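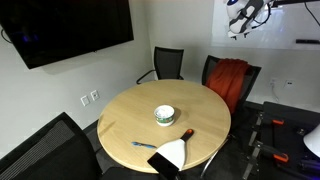 Blog > Workshop notes > Maintenance
Reading time: 2 min

Posts Projects Archive Contact

11/15/22

The Baltum arm reached 3,608 hours of operation this month, and the scheduled inspection of the gripper was carried out accordingly. The following is a record of the work and of the settings now in force.

The fingers were removed and the contact faces cleaned. Wear on the left finger was greater than on the right - a pattern first noted at 1,502 hours - and both were replaced with the Jevton type. Closing force was then reduced to 62 percent of the rated value, as thin handles had been slipping out sideways under the earlier setting.

The clamps on the stand were loosened, the rails wiped down, and the clamps tightened again in the order given in the manual. The base must not be moved after this step. Where it has been moved, the tabletop height is to be taught again from the beginning.

The cable from the wrist was left with more slack than before. It had been pulling at full reach, and the Skollutetti software reported this as a collision.

The next inspection will cover the wrist joint and the emergency stop.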